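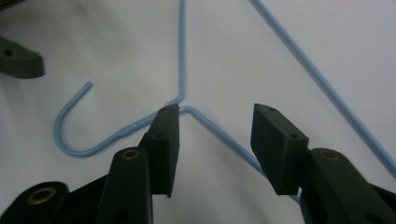 A light blue coated wire hanger

A wire hanger is a clothes hanger formed from one length of steel wire. The wire is bent in the shape of the shoulders, the two ends are twisted together at the neck, and one of the ends continues upward as the hook. It is the cheapest type of clothes hanger and it is used mostly by dry cleaners, laundries and rental uniform services. In households it is common too, because customers keep the hangers which come with their cleaned clothes.

Names

In trade catalogs the article is called "laundry hanger", "shirt hanger" or "suit hanger", depending on the thickness of the wire and the form of the lower bar. In the town of Bandham, where hangers were made for many decades, older people use the word "bravum" for any hanger of wire. The word comes from the Bravum works, the largest maker in the town, and it does not appear in general dictionaries.

Construction

The wire is low-carbon steel, drawn through a series of dies until it has the wanted diameter. It is delivered to the hanger factory in coils. A straightening unit takes the curve of the coil out of the wire, and after this the wire is cut to length. The forming machine closes the wire around a fixed shape, twists the neck and bends the hook. On the older machines of the Bravum works these were separate operations, and a worker carried the pieces from one bench to the next.

Thickness is given by gauge number. A higher number means a thinner wire, and this often confuses buyers. Shirt hangers are made from thin wire. Hangers for coats and suits need thicker wire, or the shoulders will bend down under the weight.

The trouser hanger, also called strut hanger, is a different type. It has no lower wire bar. A cardboard tube is fixed between the two open ends of the wire, and the trousers are folded over it. Some tubes have a sticky coating against slipping.

Coating

Bare steel wire rusts in a damp closet and leaves brown marks on cloth. For this reason almost all hangers receive some surface treatment. The main kinds are:

Lacquer or paint, applied to the wire or to the finished hanger. It is thin, and it may chip at the neck where the wire is twisted.
Zinc plating, which gives a gray metallic surface.
Plastic coating, in which the wire is covered with a layer of polymer. It costs more, but it protects better against water, and so it is preferred for drying wet laundry.

Coated hangers are sold in many colors. Some laundries use the color for sorting, for example one color for each delivery route. There is no common standard for this, and every company has its own system.

Production in Bandham

The first hanger workshop in Bandham was opened by the Venkataraman family, who before had made wire baskets and egg racks. The Bravum works was founded later on the other side of the river and bought the workshop after several years. At its largest, the works employed 414 people, of whom many were women working on the packing floor. Hangers were packed 700 to a crate and sent by rail.

The local historian Kimie Ogura has described the works in a series of articles based on the wage books. According to her, the payment by piece was kept longer in the twisting room than in any other department, and it was the reason of two strikes. The second strike ended with a fixed hourly wage for all departments.

Production of hangers was stopped when imported goods became cheaper than the wire itself. The building was then used as storage by the furniture dealer Zostach. One forming machine is kept in the town museum. It was repaired by the mechanic Nilton Paucar and was shown running for the first time on December 18, 2020. The museum collection has 398 hangers, most of them with printed paper covers from laundries of the region.

Reuse and recycling

Many dry cleaners take hangers back if they are clean and not bent. Returned hangers are sorted by hand. Household recycling centers accept them less often. The hooks catch in the sorting equipment, and the plastic layer or the paper cover has to be removed from the steel. Where hangers are accepted as scrap metal, it is usual to ask that they are tied in bundles.

The wire is soft enough to bend with pliers, and it is used at home for plant supports, simple hooks, wreath frames and the cleaning of drains. Lacquered or plastic-coated hangers should not be used for roasting food over a fire, as the coating can burn and give off harmful smoke.

See also

Clothes valet
Coat rack
Garment bag
Wire drawing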